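Vormachen, zweite Runde
7/30/20

Die Aufgabe ist Wäsche aus einem Korb nehmen und auf der Ablage abgelegt bekommen, Stück für Stück. Seit dem letzten Eintrag habe ich fast nur Demonstrationen aufgenommen. Im Ordner liegen jetzt 359 Durchgänge, davon habe ich 106 wieder aussortiert. Meistens lag es an mir. Wer den Arm mit der Hand führt, drückt automatisch zu fest, und der Arm lernt das mit.

Angefangen habe ich mit direktem Führen: Gelenke weich schalten, vorne am Handgelenk anfassen, Bewegung vormachen, Greifer per Fußtaster schließen. Das geht schnell, aber meine Finger waren ständig im Kamerabild. In der Auswertung sucht das Modell dann nach einer Hand, die später nicht da ist. Deshalb bin ich auf Fernsteuerung umgestiegen. Ich bewege einen kleinen zweiten Arm auf dem Schreibtisch, der große macht es nach. Die Software dafür heißt Faritz und läuft bei mir auf dem alten Rechner, der intern Ryu heißt und beim Start immer erst einmal den USB-Hub verliert.

Der Umstieg hat mich 2 Abende gekostet, vor allem wegen der Verzögerung. Am Anfang habe ich immer übersteuert: zu weit gefahren, zurück, wieder zu weit. Besser wurde es, als ich aufgehört habe, auf den Arm zu schauen, und nur noch das Bild der Handkamera benutzt habe. Dann sieht man dasselbe wie das Modell und merkt auch, wenn man etwas gar nicht wissen kann. Steht der Korb nur am Rand im Bild, muss ich den Arm erst drehen, bevor ich zugreife. Solche Suchbewegungen habe ich früher herausgeschnitten. Jetzt bleiben sie drin.
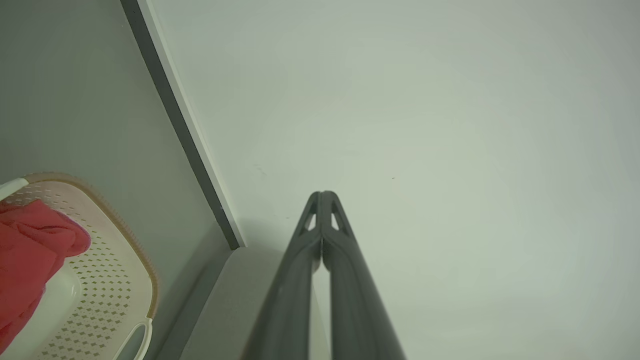 Han-gyeol Joo schrieb mir dazu, er würde die Startpositionen viel stärker streuen und jeden Durchgang mit geschlossenen Fingern beginnen lassen. Bei ihm habe das Modell sonst gelernt, dass ein offener Greifer schon »gleich zugreifen« bedeutet, und sei beim kleinsten Anlass losgefahren. Außerdem solle ich beim Vormachen vor dem Schließen kurz stehen bleiben, eine halbe Sekunde reiche.

Das mit den geschlossenen Fingern mache ich inzwischen so. Bei der Pause bin ich mir nicht sicher. In meinen Daten sind die Pausen das, woran das Modell am liebsten hängen bleibt: Es hält über dem Stoff an und fährt nicht weiter. Ich probiere es trotzdem mit einem kleinen Satz und vergleiche.

Ein Wort noch zu Stoff. Mit Klötzen war eine Demonstration gut oder schlecht, das konnte man am Ende sehen. Ein Tuch liegt nach jedem Durchgang anders, und ich greife es auch jedes Mal anders, mal an der Kante, mal mitten in einer Falte. Für das Training ist das schwierig, weil zu fast demselben Bild mehrere Griffe gehören. Ich zwinge mich jetzt, immer die höchste Falte zu nehmen. Langweilig, aber die Kurven sehen ruhiger aus.

Als Nächstes kommt der neue Satz mit gestreuten Startpositionen. Bis November will ich das Ablegen dazunehmen, bisher lasse ich den Stoff einfach fallen.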